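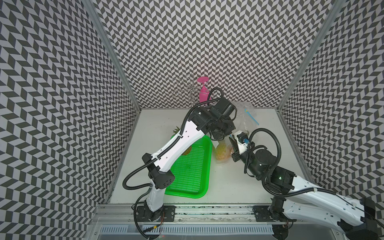
双臂台面工作单元的报价里包含哪些东西？

标准报价包含两条机械臂、两只二指夹爪、铝型材框架和前横梁、台面板、三面围板、横梁下方的线槽、控制箱以及随机线缆。工作站电脑、显示器、料件、夹具和现场培训另列，需要哪一项就在询价单上勾哪一项。

Tasulico 双臂台面工作单元
供货：Jollby
页面内容更新于2019年1月

本页写给正在做设备预算的实验室、试产车间和采购部门，列出配置、场地、费用科目和交货安排。机械臂本身的详细参数见随报价单附上的规格书，页面上不重复。

用途

单元用于台面范围内的双臂操作：取放软包装、整理托盘、挂取杯具、两臂交接物品等。两条臂装在同一根前横梁上，朝同一张台面工作，操作人员可以在前侧观察。围板把台面左、后、右三面围住，料件掉落时多半留在台面范围以内，背景也不会因为旁边有人走动而变化。

单元不适合重物搬运，也不适合有液体喷溅、大量粉尘或者需要冲洗的场合。需要这类用途的客户请先来信，我们会直接说明能不能做，不建议先下单再改。

主要组成

框架：铝型材，螺栓连接，到货后可以拆开搬进房间再组装。
前横梁：铝型材，两条臂的底座各用一块黑色安装板固定在上面，安装板可以松开后沿横梁移动，可用长度1133毫米。
台面：浅色平板，可单独更换。
围板：三面，表面印黑白人字纹。需要纯色围板的请在订货时注明，价格相同。
夹爪：每臂一只二指夹爪，手指可更换。
线缆：沿臂走波纹软管，横梁下方配开槽线槽。
控制箱：Yordanov，放在台面以外，随机线缆长度按标准布置配置，放得较远时需要加购延长线。
腕部相机：选配，按只计价。
固定相机及支架：选配，按套计价。

整套净重183公斤，不含电脑和包装箱。

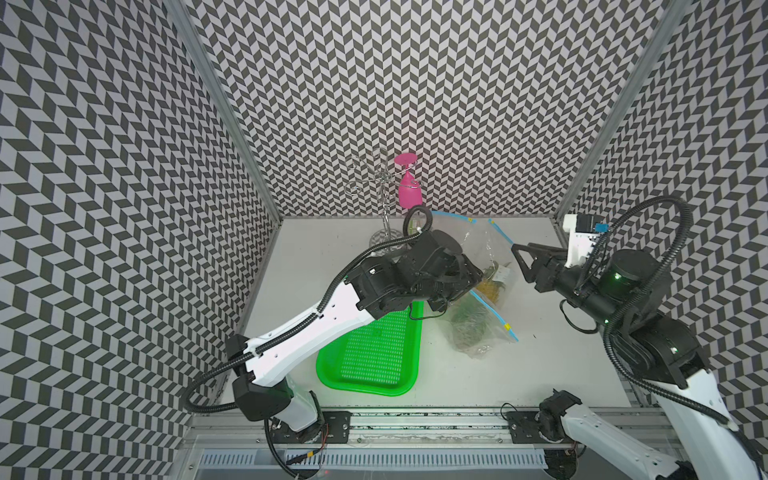 只买一条机械臂，以后再补第二条，费用会更高吗？

分两次购买的总价高于一次购齐，差额主要来自第二次上门安装和重新标定，机械臂的单价不变。如果第一次订货时就把第二块安装板和第二路线缆一并订上，补装时只收安装和标定的费用，前横梁也不用换。

单臂起步的配置

有些单位的年度经费只够一条臂。我们可以按单臂供货，框架、横梁、台面和围板与双臂型相同。控制箱有单路和双路之分，建议一开始就选双路，单路控制箱不能升级，后来只能整台更换。去年8月以后的订单都按这个办法报价，更早的单臂客户如果要补第二条臂，请把控制箱铭牌拍下来发给我们核对。

单臂型能做取放和简单整理，需要一手扶住、一手操作的动作就做不了，例如撑开袋口再往里放东西。项目书里如果写了这类任务，请按双臂列预算。

场地要求

房间：室内，地面平整，能承受整套设备加操作人员的重量。楼层较高的请先量电梯轿厢和门洞，框架的最长一件是前横梁。
后方空间：框架背面与墙之间留150毫米，供走线和检修。
侧面空间：臂伸直后可能越过台面边缘，两侧不要放显示器、货架或者座椅。左右各留多少，按所选臂型的规格书确定，报价时我们会附一张平面图。
前方空间：留出一个人站立和转身的位置。前横梁和线槽都在这一侧，检查底座螺栓也从这一侧做。
电源：独立回路，不要与冰箱、空调或者加热设备共用。
网络：有线接口，位置在控制箱附近。
照明：均匀的顶灯即可，尽量避免窗户直射台面。用到相机的客户应准备遮光帘。

现场条件不确定的，可以拍几张照片加一张手绘尺寸图发来。平面图由 Muchen Liao 审核，审核不收费。

预算科目怎么列

下面是客户报预算时常用的科目划分。各单位的财务规定不同，名称可以改，但建议不要合并得太粗，以后追加时不好对账。

一、设备主体。机械臂、夹爪、框架、横梁、台面、围板、控制箱。这一项金额最大，一般走固定资产。

二、相机和计算设备。腕部相机、固定相机、工作站、存储。存储容易少列。多路相机同时录制，硬盘占用比单路测试时高得多，请按实际录制时长计算，再加备份。

三、料件和耗材。托盘、杯架、杯子、自封袋、标签、模拟食品或者真实食品。这些东西单价低，但反复夹取以后会变形、破损，应按月列支，不要只列一次采购。

四、备件。手指、波纹软管、扎带、一套备用线缆。备件清单见下文。

五、安装和培训。安装按次计，培训按人天计，差旅实报实销。

六、软件。Prurness 示教与记录软件，按单元授权，首年授权含在主机价格内，次年起续费。不续费的单元可以继续使用已安装的版本，不再获得更新。

七、人工。采集和看护设备的人员工时。这一项常被漏掉。设备在运行时应有人在场，排班之前先把工时算进去。

料件的选择

料件会影响对夹爪和相机的要求，所以请在询价阶段就写清楚准备操作什么。硬质、形状固定的物品最好处理，透明袋和软包装要求最高：袋子的形状每次都变，反光也会随位置变化。杯架上倒挂的杯子介于两者之间，难点在挂钩间距和夹取方向。

建议第一批料件少买几个种类，每种多备几份。试用一段时间后再扩充，种类增加得太快，记录和归类的工作量会一起上来。

料件采购时需要留意的地方：

自封袋选同一规格。不同厂家的封口条宽窄、滑扣形状都不同，混用以后同一个动作要分开记录。
托盘选有边沿的，底部带孔或者不带孔都可以，颜色尽量与台面有明显区别。
杯架要稳。金属丝制的杯架重量轻，被碰到容易移位，可以在底座下加防滑垫。
真实蔬果会变质，需要另备冷藏，并安排专人每天更换。模拟食品没有这个问题，手感和重量与实物有差别。
标签贴在袋子外侧，写好编号，字迹用防水笔。

腕部相机要不要买

只做固定程序的取放，用上方或侧面的固定相机就够了。需要夹爪靠近袋子或挂钩时看清细节的，应加腕部相机。腕部视角离物品近，夹爪本身会占去一部分视野，相机装得越低，遮挡越多，安装高度请在标定之前定好。标定以后再动支架，需要重新标定，费用按次计。

每臂一只，两臂都装时控制箱侧要占用两路接口。工作站接口不足的请提前加扩展卡，不推荐多只相机共用一个集线器，录制时会掉帧。

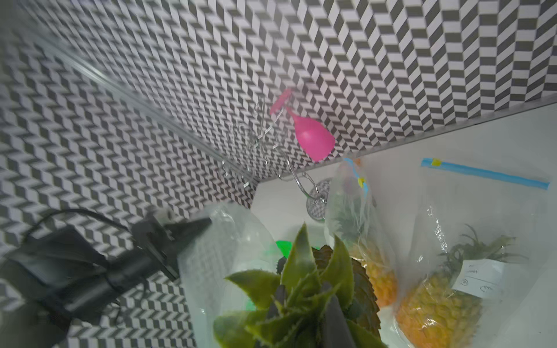 交货与安装

下单后先确认平面图和选配项，确认单签回以后开始备货。标准配置备货较快，改围板颜色或者加长线缆的订单顺延。交货日期写在合同里，页面上不作承诺。

货物分箱发运。机械臂和控制箱单独装箱，收货时请先看箱体有没有破损，有破损的拍照并在送货单上注明，然后再签收。机械臂包装箱请等安装人员到场后打开，框架可以提前拆箱清点。

安装当天需要客户方配合：

把房间清空到平面图所示的范围。
电源和网络接口可用，有人能开配电箱。
安排一个熟悉项目的人全程在场，安装板的位置要由他确认。
准备好第一批料件，验收时使用。

安装顺序是框架、台面、横梁、围板、机械臂、线缆、控制箱、相机。围板在机械臂之前装，之后再换围板就需要把臂折回收纳位，操作比较麻烦，所以颜色请一次定好。

验收

验收按合同附件的项目逐条做，包括两臂回零、夹爪开合、急停、两臂避让、相机出图和软件记录。任务成功率不在验收范围内。能不能完成某一项具体任务，取决于料件、程序和使用者的操作方式，我们可以在报价前用客户寄来的料件做一次试操作，把录像和记录交给客户自行判断。试操作收费，之后下单的可以抵扣。

验收单一式两份，客户方签字后保修期开始计算。

保修与备件

整机保修2年。手指、波纹软管、台面板和围板属于易损件，不在保修范围内。因碰撞造成的关节损坏按维修处理，是否属于碰撞由日志判断，日志会提供给客户。

建议随首单购买的备件：

夹爪手指两副
波纹软管及卡扣一套
安装板螺栓一包
夹爪线缆一根
急停按钮一只

台面板不用备，有划痕不影响使用，用到相机识别的客户发现反光不均时再换。备件从 Jollby 仓库发出，价格以当期备件表为准。

维修联系人是 Bukola Oyelaran。来信请写明单元编号、出现问题的是左臂还是右臂、指示灯颜色，并附上软件导出的日志。只写“机械臂不动了”的邮件，我们还是要回头再问一遍，会耽误时间。
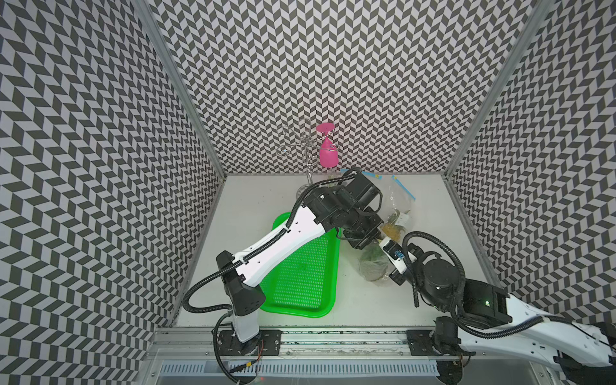

线缆和走线的费用在预算里通常只占一小行，停机却常常出在这里，所以我们把它单独列出来。臂上的线缆要跟着每个关节转动，留得太短会被拉紧，留得太长会挂到台面上的东西。像这样两臂同时伸到后方的杯架和袋子附近时，左臂外侧的波纹软管要绕过肩部再垂向底座，右臂的软管则盘在肘关节旁边，这些弧度都要占空间，估算侧面净空时应一起算进去。横梁下面的开槽线槽用来收固定段的线，从底座出来的细线也应理顺后放进线槽，盖板可以不装，方便检查。需要增加传感器的客户请在订货时说明要加几路，后加的线从软管外面走，寿命会短一些。

日常检查不需要专用工具，每周做一次即可：看软管有没有压扁或者脱扣，用手确认安装板螺栓没有松动，擦净台面和夹爪手指，检查急停。检查结果记在设备本上，报修时一起拍照发来。

常见的追加项目

根据已交付单元的情况，客户收货后再追加的多为以下几项，提前列入预算可以省一次审批。

第二套夹爪手指。操作薄袋和操作硬物用的手指形状不同，来回拆换时有两套会方便很多。
防滑垫和定位贴。用来固定杯架和托盘的起始位置。
遮光帘。靠窗的房间基本都要加。
料件柜。放在单元侧面净空以外。
第二个软件席位。一人操作、一人核对记录时需要。

Gumaro Mendoza 负责的几个单元里，防滑垫都是开箱后才补订的，价格很低，单独发一次货反而不划算，后来我们把它加进了选配表第一行。

二手与租用

可以租用，按月计，最短租期写在租用合同里。租用单元与销售单元配置相同，围板只提供人字纹一种。租金可以部分转为购机款，比例以合同为准。租用期间的易损件由承租方负担，机械臂的故障由我们处理。

二手单元不定期有货，均重新标定，台面和围板更换为新件。二手单元没有现货时不接受预订，可以留下邮箱等通知。

与现有设备配合

已经有机械臂的客户，可以只购买框架、横梁、台面和围板。安装板需要按底座孔位加工，请提供底座图纸或者实物尺寸。我们不为其他厂家的机械臂提供控制软件，相机标定可以做，按次收费。

同一房间放两个以上单元时，单元之间的距离按两侧臂伸出的范围相加，不能只按框架外沿计算。供电和网络也要按单元数分别准备。

付款与报价有效期

标准付款方式为签约付一部分，发货前付一部分，验收后付清余款，比例在合同中约定。高校和公立机构可以按本单位的采购流程走，需要我方提供的文件请一次列全。报价有效期印在报价单右上角，过期后请重新询价，选配件价格可能有调整。

招标项目请在发布参数之前联系，我们可以提供参数表，供编写文件时参考。

询价时请提供

单位名称和收货城市
单臂或双臂
准备操作的物品，最好附照片
房间尺寸和门洞尺寸
是否需要腕部相机、固定相机，各几只
是否需要试操作
预算年度和希望到货的月份
联系人和开票信息

销售与报价：Faustino Ocampo
平面图与场地：Muchen Liao
维修与备件：Bukola Oyelaran
租用及二手：Hermenegildo Nava

相关文件
Tasulico 双臂台面工作单元规格书
选配件与备件价格表
场地准备检查表
验收项目附件
Prurness 软件授权说明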